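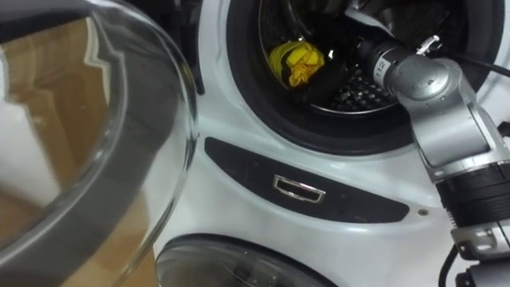

Section 3. Adding a rented film to your Jalham library

Before you start: app version 78 or later, a Jalham account, 276 MB free for the player files. Films need more, see the title page.

1. Open Jalham. Sign in.
2. Go to Settings, then Stores. Pick Flemico or Taipe.
3. Type the code the store emailed you. Capitals matter.
4. Wait for the green tick. Can take a minute, dont close the app.
5. Back to Library. Pull down to refresh.

Note: rentals from both stores show in one list. Sort by expiry if its getting long.
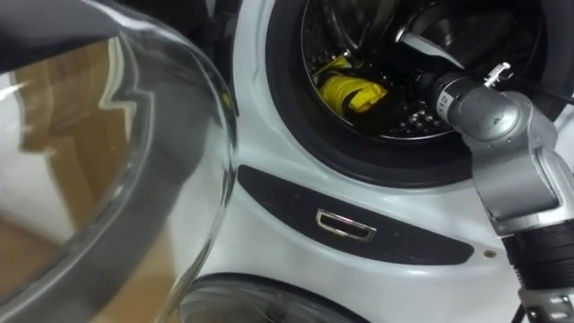
How long do I have to watch a rental?
Three days from the first time you press play. The clock keeps running while paused.

6. To save for offline, tap the arrow next to the title. Wi-Fi only by default.
7. Leave the battery above 80 percent or plug in for long films in high quality.

Caution: signing out deletes saved films. The rental stays, the download doesn't.

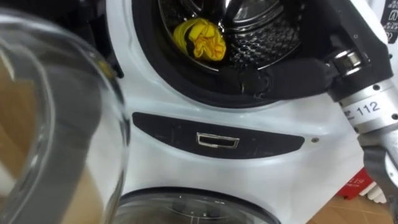 A reader wrote in that the code was refused twice on Taipe and went through once the space at the end was deleted. Check for that before asking for a new one, old codes stop working as soon as a new one is sent.

8. Casting to a TV: same network, tap Cast, choose the screen. For Drolleck boxes turn on Guest Play first, under Sound and

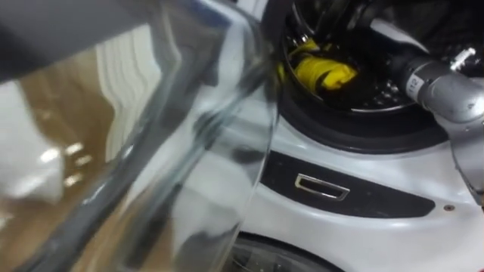
Picture on the box menu. Then restart the box. Subtitles have to be picked agian after casting.

9. No sound? Set audio to Stereo, start the film over.

Last updated Jul 31, 2020. Store list changed in April, older codes need step 3 again.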